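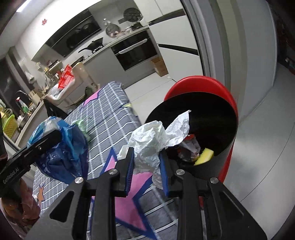 Printed Programs Still Belong in the Concert Hall

In August 2018 the Sastwood Chamber Series announced that it would no longer hand out printed programs. Audiences are now asked to read the order of works on their telephones before the lights go down. The decision was presented as a modest saving. It deserves more discussion than it has received.

The Sastwood hall seats 300. At the final concert of last season, given by the Flurnari wind quintet, 163 seats were filled and each listener was given a folded booklet of eight pages. The series put its printing bill for the entire season at $2,056. This is a real expense for a small presenter, and the board is right to examine it. Yet the same season included $864 for banners in the lobby, which told patrons only the name of the hall they had already entered.

A program note serves the listener during the music. A person hearing a wind quintet for the first time may wish to know how many movements remain, or what the composer meant by a heading in German. A telephone can supply the same facts, but its light reaches three rows back, and most halls properly ask that it be switched off.

There is also the matter of record. Canan Uysal, who wrote the notes for the series for eleven seasons, kept one copy of every booklet. Her file shows which works were played, by whom, and which were replaced at short notice. The web page for the December concert was overwritten when the spring season was posted.

The Kwiatkowski Hall has taken a more sensible course. It prints a single sheet with the works, movements and players, and places longer essays online for those who want them. Patrons may return the sheet at the door for use at the second performance.

The Sastwood board should adopt a similar practice before its next season opens. The lobby banners could be retired to pay for part of it.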